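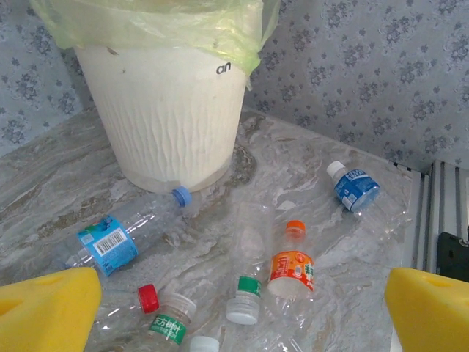

Can a Robot Take Out Your Empties Yet? Dristier Opens Up Its Chore Trials

For release in August

I run the household trials at Dristier, and the question I get at every family dinner is the same one: so when does the robot clean my kitchen? I usually mumble something and ask for the potatoes. This month we're putting out a proper reply, with our results from a chore so dull that I had trouble getting anyone in the office excited about it. We asked two-armed machines to pick up trash from a floor and put it in a wastebasket.

The short version is that they can do it, sort of, slowly, and I wouldn't send one to your house.

The Adau trials, as we call them, covered 1000 attempts at clearing a littered patch of floor. An attempt counted as clean only when every last thing ended up in the basket, the basket was still standing, and no person had stepped in to help. By that measure the arms finished 39 percent of the time. I've heard people call that disappointing and I've heard people call it amazing (in the same meeting!), and I think both camps have a point. If a teenager did the job right 39 times out of 100, you'd have a talk with the teenager. But a few years ago I would have been happy to see one bottle go in.

What goes wrong

Bottles, mostly. A clear plastic bottle on a shiny floor is a nasty thing to look for if you're a camera, and the see-through part tends to melt into the reflections. Labels and colored caps help a lot, and we've watched the arms go for the cap again and again when the rest of the bottle gave them nothing to work with. Then there's the rolling. Touch a round bottle a little off center and it wanders away, and the arm has to start over from a new angle.

The liner is my personal enemy. A bag folded over the rim of a basket looks like nothing to you and me, but a gripper that comes in low can snag it, and then the bag slides in on itself and the next item lands on top of a heap of plastic. We lost more runs to bag trouble than to dropped items, and I did not see that coming.
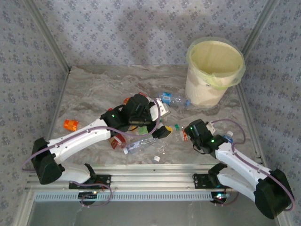 Mixed litter is harder than a floor full of bottles. A bottle has a shape the software can more or less guess at, while a crumpled wrapper has whatever shape it feels like having that day. Small stuff is worse again. A loose cap is easy for fingers and miserable for a gripper, and a good share of our almost-perfect runs ended with one little thing still sitting on the floor.

Two arms do beat one, though maybe for a different reason than you'd think. We hardly ever see them share a single object. Mostly it's about reach: whatever is awkward for one side is usually fine for the other, provided they stay out of each other's way. Sorting out who goes first took our partners at Albers a whole spring of work, and they still aren't thrilled with it.

And the speed

A clean run took 14 minutes on average. I timed myself on the same mess and I was done before my coffee stopped steaming, so draw your own conclusions. Slow is fine for some jobs, by the way. A shop floor after closing has all night, and that's where I'd expect this to show up first, well ahead of anybody's living room. Homes have stairs and dogs and socks, and we haven't tested any of that.

What we're sharing

With this release we're publishing the full run logs, failures included, along with the scoring rules we used. We're also starting a second round with Horia, which will add 8 new chores, among them wiping a counter, restocking a low shelf and tying up a full bag. My money is on the bag being a disaster. I'd love to be wrong about that one!

If you run a store, a school or a workshop and there's some small cleanup job that eats your evenings, please write to us. Boring is good. The more boring the better, really, and we read everything that comes in.

About Dristier

Dristier tests automated equipment on everyday chores and publishes what it finds. The press office is open from 9 a.m. to 5 p.m., and run logs for the Adau trials are available on request.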